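Magnesium at night or in the morning?

burnstead48
Picked up the Hikine magnesium glycinate, 400 mg a serving. Label says take with food and gives no time of day. What do you all do?

prajapati_k
Night, with dinner. I've done it that way since February and I sleep fine.

tallgrass
Doubt the hour matters. I take mine at breakfast so I don't forget it. Sleep is the same either way for me.

prajapati_k
Wasn't the same for me. Mornings made me sluggish.

dunlin3148
Check if that 400 is the compound or the magnesium itself. The Briteck bottle lists both, and the second number is a lot lower.

burnstead48
Mine only lists one. I'll email them Tuesday.
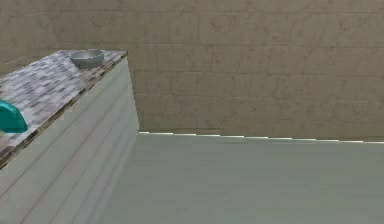

tallgrass
Can you take it along with zinc?

dunlin3148
Most people can at normal doses, but very high zinc can cut how much magnesium you absorb.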